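Why I Still Want the Small Dairies to Get Paid

My grandmother kept two cows behind her house, and I grew up thinking that everybody's milk came with a name attached to it. I was well into grade school before I drank any out of a carton, and I remember asking which cow it was. My mother still tells that story when company comes, so you can guess where my sympathies lie, and I won't pretend otherwise.

What has me writing is the new pickup fee in the Horkell valley. The creamery at Gonell used to send its truck to every farm on the route and charge the same for all of them. Starting in December, any farm that ships less than 2000 pounds at a pickup will pay a flat charge each time the truck stops. For a big barn down on the flats, this changes nothing. For Ulla Karppinen, up at the end of the gravel with her Jerseys and her bad knee, it takes a good bite out of the milk check before she has paid for a single bag of feed.

I went up to see her in the fall, partly to talk about the fee and partly, I admit, for the cardamom bread. She had the figures written on the back of a seed envelope. She wasn't angry, or she was past it. She said the truck driver had apologized to her, and that she'd felt so sorry for him she sent him off with a dozen eggs.
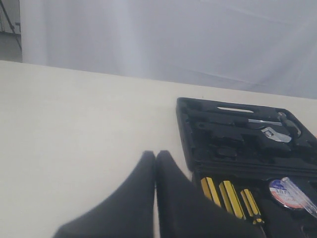 Now, I do understand the creamery's side. Diesel costs what it costs, and the road up there is no picnic in mud season. Maximiliano Peñalver, who manages the Gonell plant, took a whole hour to go over it with me, and he was kind and patient and had plainly lost sleep. His argument is that the big farms have been carrying the small ones for years and are tired of it. I believe him. I would only ask what the big farms have been getting in return, and I think the answer is quite a lot.

They have been getting a vet, for one thing. Tomoyo Noguchi covers the whole valley out of one pickup, and she told me she needs every herd she has, large and small, to keep the practice going. They have been getting a feed store that stays open through the winter, and a hay market, and neighbors who know how to pull a calf at three in the morning. Take away a handful of little farms and you may not notice for a year or two – and then one day the feed store is a place that sells scented candles, and you are driving over the ridge to Groltano for mineral blocks.

So I would like to see the fee spread across the whole route, by the pound. Spread that way, it would be small enough that most farms would hardly feel it. If that's too much to swallow at once, then let the small farms share a bulk tank at the bottom of the hill, so the truck makes one stop in place of 3. Ulla says she would haul her own milk down gladly, knee and all, if there were somewhere to put it.

The co-op members vote on it before the fee starts, and I hope they'll talk to each other first, ideally over something baked.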